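홈 | 가게 이야기 | 메뉴 | 자주 묻는 질문 | 오시는 길

작은 테이크아웃 음료 가게, 자주 묻는 질문 모음

2020년 8월 6일 | 글 나옐리 비야누에바

그리바르(Grivard)를 열고 나서 메일이며 쪽지로 질문을 정말 많이 받았어요. 손님들이 메뉴를 물어보시는 것도 있고, 비슷한 가게를 준비하는 분들이 장사 얘기를 물어보시는 것도 있고요. 예전에 쓴 답변은 메뉴가 바뀌면서 안 맞는 데가 많아져서 이번에 싹 다시 썼습니다. 길어요! 필요한 데만 골라 읽으셔도 됩니다.

가게 이름은 무슨 뜻이에요?

제일 많이 받는 질문인데 대답이 제일 싱거워요. 뜻이 없습니다. 후보가 두 개 있었고 다른 하나는 소스카(Sosska)였는데, 간판 시안을 뽑아 보니까 글자가 둥글둥글한 쪽보다 그리바르 쪽이 좁은 벽에 잘 앉더라고요. 그게 다예요. 소스카는 버리기 아까워서 자두 음료 이름으로 쓰고 있어요(여름에만 나옵니다).

혼자 하시는 거예요?

아뇨, 아침은 제가 하고 오후부터는 센요 이사하쿠 씨가 같이 봅니다. 바쁜 날에는 라드와 샤우키 씨가 와서 주문을 받아 줘요. 처음 몇 주는 혼자 해 보겠다고 버텼는데, 음료를 만들다가 계산하고, 계산하다가 얼음 푸고, 그러다 보면 줄이 문밖까지 나가 있고... 손님한테도 저한테도 못 할 짓이었어요. 혼자서도 가능하냐고 물으시는 분들께는 메뉴를 아주 적게 잡으면 가능하다고 말씀드려요. 다섯 가지쯤이면 해 볼 만하고, 저처럼 욕심부리면 힘듭니다.

매장 넓이는요? 앉을 자리도 있나요?

앉을 자리는 없어요. 밖에 긴 의자 하나가 있는데 그건 옆 가게와 같이 쓰는 거라 늘 비어 있다는 보장은 못 해요. 안쪽은 작업대, 싱크대, 냉장고를 놓고 나니 두 사람이 겨우 비켜 지나갈 폭만 남더라고요. 계약 전에 빈 가게를 봤을 때는 꽤 넓어 보였는데 말이죠. 준비하시는 분들은 꼭 바닥에 테이프로 기계 자리를 표시해 놓고 안에서 몇 번 돌아다녀 보세요. 냉장고 문이 어느 쪽으로 열리는지도 같이 보시고요. 저는 그걸 놓쳐서 문짝 방향을 바꾸는 공사를 따로 했어요.

하루 준비는 어떤 순서로 하세요?

가게마다 다르겠지만 제 순서를 적어 볼게요. 문 열고 제일 먼저 얼음 상태를 보고, 차를 우립니다. 차가 식는 동안 과일을 씻고 썰고, 시럽 남은 양을 보고, 작업대를 닦아요. 컵이랑 뚜껑은 전날 밤에 채워 놓습니다. 아침에 하려고 남겨 두면 꼭 첫 손님이 오시고 나서야 생각이 나요. 썬 과일은 오전에 쓸 만큼만 꺼내 놓고 나머지는 덮어서 바로 냉장고로 들어갑니다.

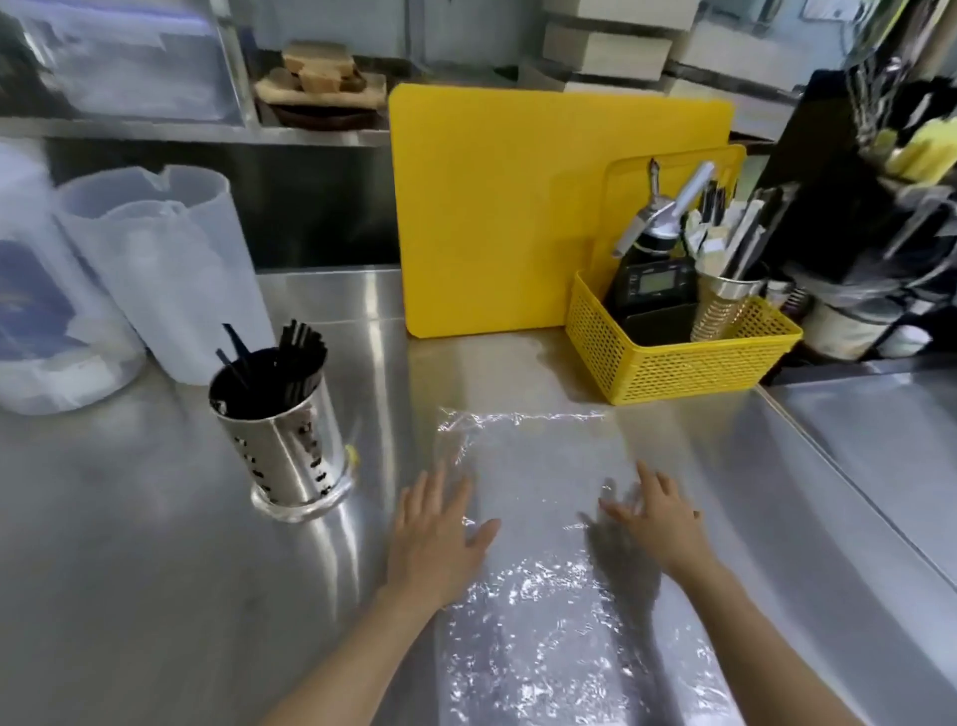

차는 식히는 시간이 생각보다 길어요. 뜨거울 때 얼음을 부으면 맛이 밍밍해져서 저는 처음부터 진하게 우려 놓고 기다리는 쪽입니다. 그래서 오픈 시간보다 한참 일찍 나와야 해요. 아침잠이 많으신 분이라면 전날 밤 냉장고에서 천천히 우리는 방법도 있어요. 맛은 좀 더 순하고, 저는 겨울 메뉴 두 가지만 그렇게 합니다.

작업대는 왜 스테인리스로 하셨어요?

나무 상판을 정말 하고 싶었거든요! 사진도 잘 나오고 따뜻해 보이고요. 그런데 설탕물이랑 얼음물이 하루 종일 흐르는 자리라 결국 포기했어요. 스테인리스는 마감할 때 행주질 몇 번이면 끝나고, 뜨거운 주전자를 그냥 내려놔도 마음이 편해요. 단점도 있죠. 물자국이 잘 보이고, 그릇 내려놓는 소리가 꽤 큽니다. 결 방향대로 닦고 마른 수건으로 한 번 더 훔치면 자국은 많이 줄어요. 철 수세미는 절대 쓰지 마시고요.

집기는 어디서 사셨어요? 새 걸로 사야 하나요?

반은 새것, 반은 중고예요. 냉장고와 제빙기는 새것으로 샀고 통, 계량컵, 바구니 같은 자잘한 것들은 두를로(Drurlow)라는 중고 주방용품 가게에서 데려왔어요. 거기 사장님인 미르체아 프레다 씨가 뭘 달라고 하면 먼저 어디에 쓸 거냐고 물어보시는데, 덕분에 쓸데없는 걸 꽤 안 샀습니다. 자잘한 집기 영수증을 나중에 다 모아 보니 589유로였어요. 하나하나는 싼데 모이면 무섭더라고요.

중고로 사도 괜찮은 것: 금속 통, 집게, 쟁반, 선반. 새것을 권하는 것: 플라스틱으로 된 용기, 도마, 고무 패킹이 달린 모든 것. 긁힌 플라스틱은 냄새가 배면 아무리 씻어도 잘 안 빠져요. 딸기 통에서 양파 냄새가 난다고 생각해 보세요.

한 잔 가격은 어떻게 정하셨어요?

처음에는 근처 가게 가격을 보고 비슷하게 붙였어요. 그러면 안 됩니다, 여러분. 한 달 지나서 계산해 보니 잘 나가는 음료일수록 남는 게 없더라고요. 그다음부터는 한 잔에 들어가는 걸 전부 적었어요. 차, 과일, 얼음, 컵, 뚜껑, 빨대, 냅킨, 컵에 붙이는 스티커까지요. 스티커가 의외로 비쌌어요. 그래서 지금은 도장을 찍습니다(잉크가 번진 컵 받으신 분들 죄송해요, 제가 도장 찍는 솜씨가 영 별로예요).

첫 달에는 몇 잔이나 팔렸나요?

1,752잔이요. 공책에 적어 둔 숫자라 맞을 거예요. 작년 8월에는 3,226잔이었는데 그건 날씨가 다 해 준 거고, 비 오는 주에는 또 얘기가 완전히 달라져요. 잘된 달 숫자로 일 년 계획을 세우지는 마세요. 저는 그걸 믿고 컵을 너무 많이 주문했다가 한동안 집 복도에 상자를 쌓아 놓고 살았습니다.

빨대는 꼭 주시나요? 빼 달라고 해도 되나요?

그럼요, 주문하실 때 말씀만 해 주세요. 기본은 여쭤보고 드리는 거예요. 과육이 많이 들어간 음료는 빨대로 드시는 게 편하고, 차 종류는 그냥 드셔도 충분해요. 예전에는 손님 쪽 선반에 두고 직접 가져가시게 했는데 바람 부는 날마다 쓰러져서, 지금은 저희 작업대 쪽에 두고 꺼내 드려요. 통은 하루에 한 번 비워서 씻고 완전히 말린 다음에 다시 채웁니다. 바닥에 물기가 남은 채로 채우면 아래쪽이 지저분해져서 결국 버리게 되거든요. 채울 때는 한 움큼씩 넣으세요. 한꺼번에 넣으려다가 전부 바닥에 쏟은 적이 있는데, 그날 제 표정을 라드와 씨가 아직도 흉내 내요.
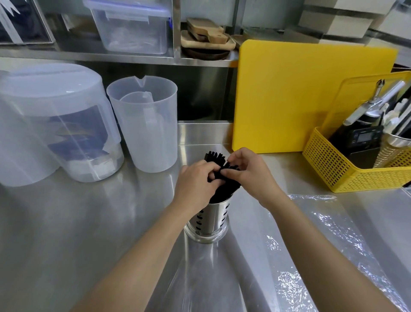
스테인리스 통에 검은 빨대를 한 묶음 꽂는 손.

통은 어떤 걸 쓰는 게 좋아요?

옆면에 구멍이 뚫린 수저통 종류가 제일 편했어요. 얼마나 남았는지 멀리서도 보이고 바람도 통하고요. 너무 가벼운 건 몇 개 안 남았을 때 툭 치면 넘어가니까 밑이 묵직한 걸로 고르세요. 예쁜 유리병도 써 봤는데 입구가 좁아서 손이 안 들어가요. 씻을 때마다 후회했습니다.

개인 컵을 가져가도 되나요?

네, 환영이에요! 다만 요즘은 컵을 저희가 직접 만지지 않으려고 해서, 음료를 따로 만들어서 손님 컵에 부어 드립니다. 컵은 창구 앞 쟁반에 올려 주시면 돼요. 너무 큰 컵이라고 미안해하실 필요 없고요, 양은 똑같이 들어갑니다(그래서 휑해 보일 수 있어요).

덜 달게도 되나요?

차 음료는 됩니다. 시럽을 따로 넣는 메뉴라 반만 넣을 수도 있고 아예 뺄 수도 있어요. 과일을 미리 졸여서 쓰는 메뉴는 안 돼요. 대표적으로 소스카랑 생강배가 그래요. 너무 달다 싶으면 얼음을 넉넉히 달라고 하세요, 저도 그렇게 마십니다.

알레르기가 있는데 괜찮을까요?

주문하시기 전에 꼭 말씀해 주세요. 재료는 전부 알려 드릴 수 있어요. 그런데 도구를 한 작업대에서 같이 쓰고 있어서 전혀 닿지 않는다고 약속은 못 드립니다. 증상이 심하신 분께는 다른 가게를 권해 드린 적도 있어요. 서운해하지 않으셨으면 좋겠어요.

과일은 어디서 받으세요?

무뇨스(Muñoz) 청과에서 받아요. 일주일에 두 번 오고, 복숭아 철에는 하루 더 옵니다. 밀라그로스 렝히포 씨가 배달을 맡고 계신데, 그날 안 좋은 과일은 알아서 빼고 오세요. 그래서 가끔 있던 메뉴가 하루 쉬어요. 칠판에 줄이 그어져 있으면 그날은 과일이 별로였구나 하시면 됩니다.

단체 주문은 언제까지 하면 되나요?

14잔까지는 당일에도 받아요. 그보다 많으면 전날 마감 전에 연락 주세요. 얼음이 문제라 갑자기는 정말 어렵습니다. 종류는 세 가지 안으로 골라 주시면 제가 참 행복하고요. 취소는 당일 아침 문 열기 전까지만 부탁드려요.

배달도 하세요?

아직 안 해요. 한 번 시험 삼아 자전거로 다녀 봤는데 언덕 하나 넘으니 얼음이 다 녹아서 도착했더라고요. 좋은 보냉 가방을 찾으면 다시 해 볼 생각은 있어요. 써 보신 것 중에 괜찮은 게 있으면 저한테 좀 알려 주세요!

레시피를 알려 주실 수 있나요?

졸여서 쓰는 것 빼고는 다 알려 드려요. 창구가 한가할 때 물어보시면 제가 신나서 떠들 거예요. 메일로도 답은 하는데 늦습니다. 생강배 비율은 센요 씨 거라서 제 맘대로 못 드려요. 직접 조르셔야 합니다.

여기 없는 질문은 어디로 하면 되나요?

아래 문의 링크로 보내 주세요. 밤에 몰아서 읽는 편이라 답이 새벽에 갈 수도 있어요. 창구에서 물어보셔도 되는데 점심 직후만 피해 주시면 고맙겠습니다.

문의하기 | 개인정보 안내 | © 2020 Grivard | 맨 위로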